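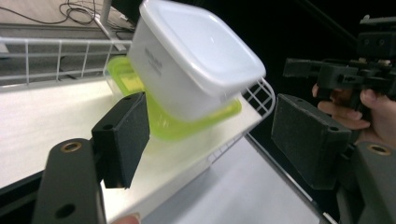
De: Svenja Sperling
Para: lista envases-y-despensa
Fecha: lunes, 22 de abril de 2019
Asunto: Re: Tapas deformadas y apilado de recipientes cuadrados

Hola:

Respondo por partes al mensaje de Okwood, que copio recortado.

> Tengo dos juegos de recipientes cuadrados de plástico, unos Fröhlich
> y otros Clutico, todos con tapa de presión. Las tapas han empezado a
> arquearse por el centro y en dos de los Clutico ya no cierran las
> cuatro esquinas. Los lavo en el lavavajillas, bandeja superior,
> programa normal.

El arqueado por el centro suele venir del secado. Durante el lavado la pieza está mojada y la temperatura es bastante uniforme; en la fase final, con resistencia en la cuba, la cara inferior puede calentarse más que la superior. Si además la tapa está sujeta entre dos varillas, se enfría con la forma que le impone la cesta. Prueba a desactivar el secado o a abrir la puerta al acabar el último aclarado y sacar las tapas a mano. Secado en plano, con la cara interior hacia arriba, sobre un paño.

Para comprobar si una tapa está deformada basta con apoyarla en un cristal o en la encimera, si es lisa, y presionar las esquinas de una en una. Si bascula, hay alabeo. Si no bascula y aun así no cierra, mira el cuerpo del recipiente: en los cuadrados de esquina redondeada las paredes largas se abren hacia fuera con el uso y el labio deja de coincidir con la ranura.

> ¿Se pueden recuperar con agua caliente? He leído opiniones
> contradictorias.

Depende del material. Busca el código de reciclaje, que en muchos envases va en relieve en la base. El polipropileno (5) tolera bien el agua caliente y admite cierta corrección. El polietileno de baja densidad (4), frecuente en tapas flexibles, se ablanda antes y conviene quedarse corto. Con tapas sin código no lo intentaría.

Procedimiento que uso con las de polipropileno: agua a punto de dejar de humear, tapa sumergida 2 minutos, se coloca todavía caliente sobre su propio recipiente vacío, se presionan primero dos esquinas opuestas y luego las otras dos, y se deja enfriar con peso encima. Como peso utilizo un paquete de legumbre de 400 g. Más carga no mejora el resultado y puede hundir el centro. No se retira hasta que esté a temperatura ambiente.

De 14 tapas tratadas así, todas de un lote Cletard bastante viejo, la mayoría volvió a cerrar. Las que tenían fisura en la pestaña no se recuperaron; esas van a la basura directamente o quedan para guardar tornillos.

> Otra cosa: ¿guardáis los recipientes con la tapa puesta o aparte?

Aparte, pero juntos. Puestas a presión durante meses, las tapas pierden elasticidad en la pestaña y el interior coge olor. Yo apoyo el recipiente sobre la tapa sin encajarlo y hago la pila con esas parejas. Ocupa más altura que anidar los cuerpos y guardar las tapas de canto, así que en un armario bajo quizá no compense. Si anidas, no mezcles marcas: los Fröhlich y los Clutico que he tenido parecen de la misma medida y se atascan uno dentro del otro por diferencia de conicidad.

Para desatascar dos cuerpos: agua fría en el de dentro, agua templada por fuera, girar un poco y tirar. Nada de cuchillos en la junta.

Queda pendiente lo de las manchas de tomate, que preguntó alguien en el hilo anterior. No tengo datos fiables. El sol en la ventana aclara el blanco translúcido, pero no he comprobado qué le hace al plástico a largo plazo y las tapas de color seguramente pierden tono. Si alguien ha hecho la prueba con medidas, que la mande.

Okwood, dinos qué código llevan las tapas que no cierran.

Saludos,
Svenja Sperling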